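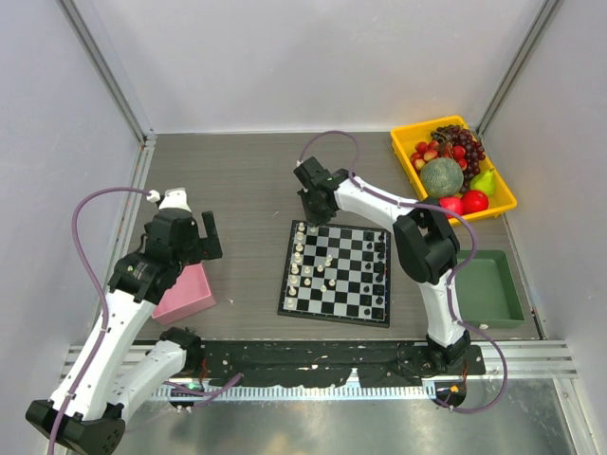

Magnetic travel board, black and white squares

Home | Vacancies | Clubs | Travel Sets | Contact
Search jobs Go

Product Tester and Rules Editor, Board Games (part-time)
Reference 2054

Fornix publishes compact board games and travel sets for schools, clubs and retail. We are hiring one part-time editor for the Jaltow office to check printed rules against play and to maintain the errata list for the current catalog of 77 titles.

Duties
- Play each assigned title from the printed rules only and log every unclear point by page and line.
- Rewrite rules text to the house style. Sentences are short, and each game term has one meaning.
- Check piece counts, board markings and box copy against the final specification.
- Answer rules questions from customers and from our distributor, Peeters.

Requirements
- Two years of editing or technical writing, in any field.
- Working knowledge of chess notation and clock rules. No rating is required.
- Able to work on site for the October print run. The rest of the year is hybrid - two days in the office, one at home.

Terms
The post is 24 hours a week on a one-year contract, renewable. Travel to the Jumutia warehouse is paid.

To apply, send a resume and a rules sheet of no more than 300 words for any game with four or fewer kinds of piece. Quote the reference number in the subject line. Shortlisted applicants complete a paid editing test at the Jaltow office, Room 292.

Contact | Copyright Fornix | Back to top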